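Braline
Home | The kit | Hire | FAQ | Support

Braline two-hand kit: your questions
4 minute read

What do I get?
Two arms, two hands with textured gloves, the cables and the control software. We've been lending and selling the kit from our workshop in Lonau for a while now and we still get a bit giddy unpacking one! Everything comes in 2 crates. You'll need your own table and computer.

Can the hands really manage soft things?
Yes, and it's our favourite thing to show people. The fingers close around a shape and you set how firmly they hold, so you can go from a tennis ball to a bunch of fruit in one afternoon. Start gently. Annunziata Carbone wrote the grip presets, and her "soft fruit" one is where we'd send any beginner.
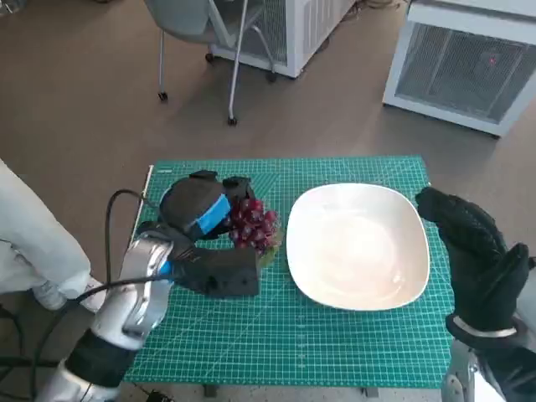

Grapes in the left hand, with the bowl beside them on the mat.

Do I have to use both hands together?
Not at all. Plenty of jobs only want one, and you can park the other wherever it's out of the way. Two-handed work (holding a box steady while the other hand fills it, say) takes more practice, but it's great fun once it clicks.

What should I put on the table?
A cutting mat with a printed grid is lovely for this. You can put a bowl back on the same squares every time, which makes it much easier to compare one try with the next. Shiny worktops can be a nuisance under bright lights.

How long does setting up take?
Allow a morning the first time. The Sabbagh guide that comes with the software walks you through all 12 steps – do read step four before you plug in the arms.

Are the gloves washable?
They come off and can be wiped with a damp cloth. Please don't put them in the washing machine. Spare pairs are in the shop, part number 908.

How long can I hire it for?
Up to 12 weeks. Collection is from Lonau or from our Clemdale store, and Clemdale is usually quieter in May.

Can I try it first?
Please do! Etelka Vörös runs the try-out table and will happily let you bring your own objects. Small, odd-shaped things are especially welcome.

Something missing? Ring the Lonau workshop on extension 2487.
© Braline | Contact | Back to top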